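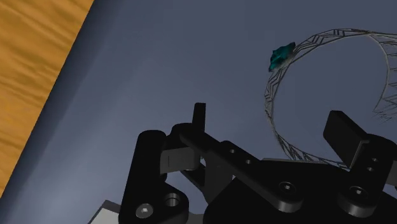 *Wireframe ring on a gray-blue tabletop (render)*

**Anine Sundays, anyone else reading the new collection?**

**inkwell_otter** wrote:
My copy of the Drimimum book came on 2/2/24 and I have done almost nothing else since! If you don't know the strip, Anine was a full-page Sunday comic by an artist who signed only as Asadi. It ran in the Lestska color supplement before the first war and then dropped out of sight. Until now all I'd ever seen was one badly faded page in an old fanzine, so getting 75 of them in color, at a size where you can read the lettering, is a huge thrill.

The setup is simple. Anine is a girl who lives over a clock shop, and each week she follows some small noise out of the house and ends up somewhere she shouldn't be. The page where she walks down the inside of the church organ is the best thing I've read in years – the pipes ARE the panel borders, and she gets smaller in each one as the notes get higher.

**panelborder** wrote:
Got mine too. Love the strip, a bit less in love with the book. The coloring on the early pages looks much too clean to me. Old supplement color has dots and slop and paper tone, and here the sky is one flat blue. Did they recolor it?

**inkwell_otter** wrote:
The notes at the back say they cleaned up the damaged pages only. Golshifteh Bakhtiari did the restoration and she lists them, 14 in all. The organ page isn't on the list and it looks wonderful.

**panelborder** wrote:
I read the list. The moon picnic page isn't on it either, and I'd bet my shelf that yellow never came off a newspaper press. I've got the real sheet in a drawer somewhere and I'll dig it out this weekend.

**sundayfunnies_mo** wrote:
Please do, and post a scan! I don't mind a light cleanup if it gets new people reading, and my niece (she's nine) wouldn't touch brown crumbly scans but she went through this in an afternoon and then drew her own. Four pages of it so far. Anine goes inside a vending machine.

**inkwell_otter** wrote:
Inside a vending machine!! Asadi would have been proud.

Can we talk about the introduction? Elaheh Amini wrote it and she makes the case that Asadi was two people, one drawing the figures and the other doing the buildings. I was ready to roll my eyes, then I went back through with that in mind and now I'm half sold. Look at the hands in the market pages. Stubby little mittens. Then look at the stonework right behind them, every block drawn with such care.

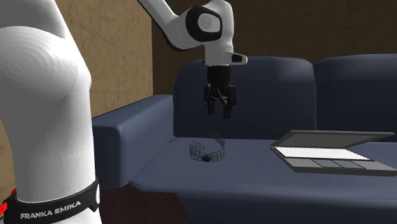

*Franka Emika arm above a dark navy sofa (render)*

**gutterspace** wrote:
Not sold at all, sorry. Plenty of artists from that period were bored by hands and crazy about architecture. It was a weekly deadline and you put your hours where you had fun. The lettering is the same all the way through, down to that odd R with the kicked-out leg, so if there were two of them the same one lettered every page.

**panelborder** wrote:
Could easily be the case though. One pencils figures, the other does backgrounds and letters. Amini says as much near the end of the intro.

**gutterspace** wrote:
She says it, but she doesn't show it. There isn't a letter, a pay slip or a second signature. I liked the essay a lot as a piece of close looking and I'd read a whole book of her on page layout. I just don't want "the Asadis" turning up in every reference work by next year.

**sundayfunnies_mo** wrote:
What about the December page with the snow, where Anine meets a girl who looks exactly like her and they trade hats? I always took that as a plain dream gag, but if you believe the two-artist idea it reads like a signed confession.

**inkwell_otter** wrote:
Oh, that's a great catch. And the hats stay traded! Next week's page has her in the striped one and it's never mentioned again. I had to flip back and forth to be sure.

**gutterspace** wrote:
OK, the hat thing I had missed completely. Doesn't change my mind, but I'm going to go reread the winter run tonight.

**panelborder** wrote:
Found the drawer, didn't find the sheet yet. I did find a Lestska cover with a very good walrus on it. Still looking.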